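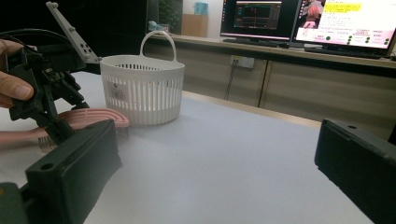
09/01/2022

Up at five for the call with the charter broker. Dwight Penner had said he'd have the numbers by then and he did. The turboprop from the coast to Nendura is still on offer but the price has gone up by 400 a head, and the deposit is now due in a week. I told him I'd ask the others. He said the fuel charge could move again before November and he couldn't promise anything. Fair enough. I'd sooner hear it now.

The runway is the thing I keep going back to. It's 3,000 feet, gravel at one end, and the smaller plane can use it only in daylight and only if the load is kept down. That means soft bags, and not many of them. Heloísa wants to bring the big tripod. I said I'd weigh it.

Wrote to Gwion Lewis about whether he's still coming. He answered within the hour, which is unlike him, and said yes if we go by air and no if it's the bus. He did the bus in his twenties and has not forgotten it. So that's four of us: me, Gwion, Heloísa Queiroz and Ronaldo. Six seats on the plane. If we could fill the other two the fare would drop back to where it started. Valquíria Tavares might know someone. Sent her a message, no reply yet.

Lunch was soup. Rain until two.

Spent most of the afternoon on the permits. The form for the park asks for the tail number of the aircraft, and Dwight can't give us the tail number until the deposit is paid, and I don't want to pay the deposit until we have the permit. Rang the park office. The woman there was helpful and said to write "to be confirmed" and send the rest, and they'd hold it for 100 days. She also said the road from the strip to the lodge has been washed out since the last storms and the lodge now sends a boat. The boat is extra. Wrote that down under the fuel charge. 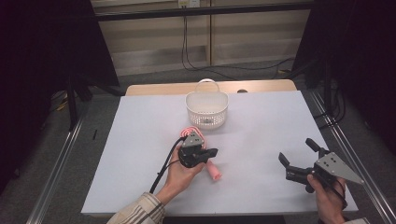 Ronaldo Arruda came by at six with the old maps. His uncle flew mail into the valley and marked up the sheets in pencil, mostly wind and where the cloud sits in the mornings. Interesting to look at, though I doubt our pilot will want them. We spread them out on the floor and ate bread and cheese over them. Ronaldo thinks we should go in on the early flight and skip the night on the coast. I'd rather have the night. If the connection is late we lose the plane, and the broker's terms are clear that we pay anyway. I read him the paragraph twice. He came around, more or less.

We did agree on the return. Two extra days at the far end in case of weather, and if we don't need them we'll walk up to the falls again. I have wanted to do that properly since the first trip, when my boots gave out.

Weighed the tripod bag after he left – mine, as a stand-in for hers. Too heavy with the case, all right without it. Will tell Heloísa tomorrow.

Still to do: insurance, yellow fever card (mine is in the desk, I think), change roughly 100 into small bills for the boat. Call Dwight before noon about holding the price.

Valquíria wrote back just before bed. Her sister is interested, and wants to know if there are snakes.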